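Chapter 4
Clearing and Sorting a Shared Table

In this chapter
4.1 Why tables fill up
4.2 Sorting by where things belong
4.3 Bottles, cups and other drink items
4.4 Paper
4.5 Plants and display pieces
4.6 Keeping the surface clear

Words to know: surface, home place, holding tray, label side, display piece, return round

The last chapter dealt with closed storage: cupboards, drawers and shelves with doors. Things kept there are out of sight, and a cupboard can go for months without much change. A table is different. People put things on it all day, and most of them mean to come back. By the end of a working week a shared table may hold drinks, papers, a plant, a charger and several items that no one in the room can place.

The housekeeping course at Nakerora uses the shared table as its first full practice task, and we follow the same order. Students at that stage have learned to wipe, stack and label. They have not yet had to decide where a thing should go when it could go in more than one place. Most of the time spent on a table goes into those decisions. The wiping at the end takes a few minutes.

Begin by looking at the table from one side, standing still, before you move anything. Note which items are tall and could tip, which are open and could spill, and which are fragile. Tall items at the front hide smaller ones behind them, so take a second look from the other side. Then fetch a tray. In this book it is called the holding tray, and it is used only for items whose home place you do not know.
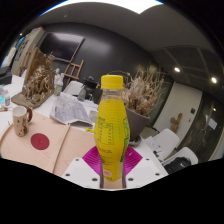 Drink items are the best group to start with. They are easy to recognize, they are the most likely to spill, and their home places are usually a sink, a shelf or a recycling bin. Include everything in the group even if the items do not stand together. A yellow-capped bottle with a yellow label, a clear water bottle farther back, a white mug with a brown handle and a small white cup may be spread over the whole table, and all four belong to the same round. Check each one for contents before you tilt it. Turn bottles so that the label side faces you, and read the label before deciding whether the bottle goes to the kitchen shelf, the refrigerator or the bin. Keep caps on until you reach the sink. A kettle is an appliance and is handled separately: switch it off, unplug it, let it cool, and move it last.

Paper comes second. Loose sheets should be gathered into one pile without reading them in full. A sheet that has been crumpled or folded over itself is often taken for trash, but it may be a drawing or a map that someone still needs. Open it, flatten it with your hand and put it on the pile with the rest. Only the owner decides what is thrown away. In the Omside office exercise at the end of this chapter, you will be given a pile of mixed papers and asked to sort it into three folders.

Display pieces come third. These are things kept on the table to be looked at, such as carvings, driftwood and dried plants. They are light for their size and they break at the ends. Lift a sculpture by its base and never by a branch. Lift a potted plant by the pot, with one hand underneath. Dried stems and seed heads drop small pieces when they are moved, so do this before the final wipe – otherwise you will wipe twice.

Mats and boards stay where they are until they are empty. When nothing is left on one, pick it up, clean under it and put it back straight. If it has a raised edge, run a dry cloth along the inside of the edge, where crumbs collect.

What remains now goes on the holding tray. Write the day on a slip of paper – "Wednesday" is enough – and leave the tray where the people who use the table will see it. Items not claimed after 8 days go to the lost property shelf.

Before you read on
1. Choose a table that you share with other people. List the items on it under three headings: drink items, paper, display pieces.
2. Mark any item that does not fit under a heading. Who would you ask about it?
3. Which items on your list would you move first, and which last?

4.1 Why tables fill up

A table fills up for a simple reason. It is the nearest flat place at the height of the hand, and putting something down there takes no thought.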